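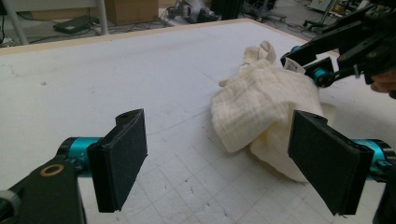 Raltlow House: Second Progress Report to the Beltrán Fund

Grants > Historic Buildings > Current Projects > Raltlow House

Print this page | E-mail this page

Prepared by Till Frerichs, 5/21/20

Dear friends at the Beltrán Fund,

I promised you a shorter report this time, and I'm sorry to say I haven't managed it. A good deal has happened at Raltlow House since I wrote to you in January, some of it slower than we'd hoped and some of it much better, and I would sooner you heard all of it than had to guess at the gaps. Please feel free to skip ahead to the money if that is what you need today. It's near the end.

Where the building stands

The main range is weathertight for the first time since we took it on. The north slope of the roof was stripped in sections, starting at the chimney end, and Bomier re-covered each section before opening the next, so we never had more than one bay of the attic exposed at once. We bought in 600 reclaimed slates from a yard on the far side of Brallik and used nearly all of them. The color match is good on the upper courses and a little blue toward the eaves, where the new batch sits next to the old. I have been told this will even out. My wife says it looks like a mended sock, and she means that kindly.

The south slope is still under its tarpaulin and will be the first job once the scaffold is moved around. The battens there are in better shape than the survey suggested, so I'm hopeful we can keep more of them than we allowed for.

Inside, the front parlor is propped and dry. The ceiling beam with the rotten bearing end has been cut back to sound timber and scarfed with green oak, and two long steel plates are let into the top where they can't be seen from below. The carpenter left the old chamfer stop exactly as he found it, worn corner and all. I was very glad of that. You'll remember we talked at some length, when you came out to see us, over whether the parlor beam should be replaced whole, and I think everyone who argued for the repair can feel pleased.

What we learned about the back wing

This is the part I have been looking forward to telling you. When we applied for the grant, we described the rear wing as a later kitchen addition, built against the back wall of the main house. That's what the old county survey says, and we had no cause to doubt it.

Itsuki Takeda spent a good part of the late winter drawing the wing for us, stone by stone in places, and she now believes we had it the wrong way around. The back wall of the main house has no quoins where the two meet. The wing does. In other words the wing was a freestanding building with finished corners, and the main range was brought up to it afterward. She also found the lower half of a blocked doorway in the shared wall, with its rebate on the wing side, so whoever hung that door thought of the main house side as outdoors.

None of this gives us a date, and Itsuki is careful to say so. The window heads in the wing could belong to any of several generations, and one has been moved. But it does mean that the plainest and least regarded part of the property may be the oldest, and that has changed how we want to handle the plaster. We had meant to hack off the cement render and relime the whole of the back wall in one go. We'd now like to do it in strips, with time for her to draw what comes to light as each strip is cleared. It adds a few weeks and some scaffold hire, and I've set out the cost below.

The stair

The winding stair at the back of the hall has been the slowest job so far. Three of the treads had been cased in pine at some point, and when the casings came off the stone beneath was hollowed almost to nothing on the two lowest. Bomier has turned one tread over and reused it with the good face upward, and pieced in the nosing on the other. The third only needed cleaning. The newel is plumb again, or as plumb as it has ever been, and you can get up to the attic without holding on to the rope.

Windows

There are 41 panes of old glass left in the house, which is more than I'd dared hope for. Every one has been taped, numbered and photographed in place. The casements on the front will come out for repair in pairs, so the rooms are never dark on both sides. We lost one pane in January to a gust and a loose catch, and I'm sorry for it. The catches have all been wired since then.
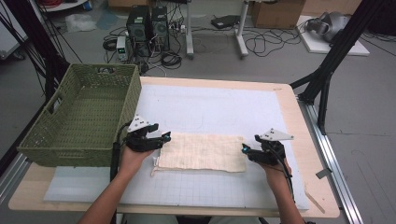 Delays

As you would expect, the spring has not gone to plan. Bomier was off site for several weeks, and came back with a smaller crew working one room at a time. The lime supplier closed for longer than that. We used the gap as well as we could: the drawings are further along than they would have been, the timber for the south slope has been ordered and is sitting under cover in the cart shed, and I finally went through the boxes of estate papers that had been in my hallway since last year. They're mostly receipts for feed, I'm afraid, but there is one bill for "making good the passage end" that we are trying to place.

The open day we had penciled in for the summer is postponed. We will let you know as soon as we have a new plan for it, and of course you will be the first through the door.

Money

The second installment has been spent on the roof, the parlor beam and the stair, in that order of size. We came in $500 under on the slates, thanks to a kind price from the yard, and $300 over on the stair. We'd like your permission to carry the difference into the recording of the back wall, and to move the remaining contingency for the parlor across to the same line, now that the parlor is safely past its worst. No new money is being asked for. The full figures are in the spreadsheet I sent with this, and if anything in it looks odd, please do call me, as I am much better at explaining it than I am at laying it out.

What comes next

The scaffold moves to the south side first, then the slates, then the leadwork around the stack. The back wall will follow while the weather is warm enough for lime. Itsuki hopes to have a set of phased plans ready to show you before the next report, with her reasons for each phase set out so that other people can disagree with them properly. The floor in the service room, the one with the drain, I would like to leave until we understand the blocked doorway better. Bomier agrees.

Thank you, as ever, for your patience and for the very nice letter that came with the last check. I read it out on site and it was much appreciated.

With warm wishes,

Till Frerichs
Raltlow House Project, Brallik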